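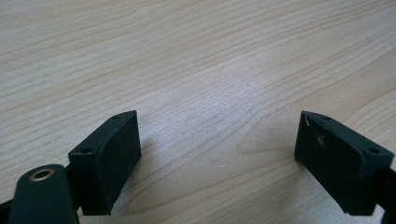
Why did our luncheon guests get two confirmation emails?
The sign-up form was saved twice for anyone who tapped Submit again while the page was loading, and each save sent its own email.

Ticket 221, Skakstead Disability Network, spring luncheon registration
Opened by: Shalini Nigam
Status: Fixed, watching

9:20 am, Shalini: Guest list shows 172 names and we only have 50 places left to fill, so the total looks way off! Families are calling to ask if they've been charged twice.

10:05 am, Hemi Merrick: Nobody was charged twice. I merged the doubles in Omero and kept each guest's first meal choice. 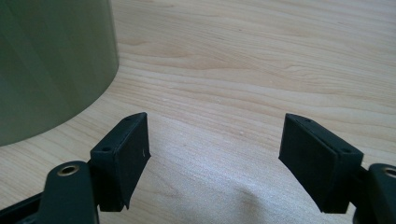 11:40 am, Shalini: Meal choices match now, hooray! The table planner still drops the wheelchair spaces when I print, though. I'd also love to put the centerpiece idea on the registration page: a big olive-green cylinder like this one, right on pale wood with the wavy grain showing. So cheerful!

1:15 pm, Hemi: Print problem found. The Jonel layout hides notes by default. Turned them on, and all the spaces print. Submit button now grays out after one tap. Leaving this open until the March sign-ups close.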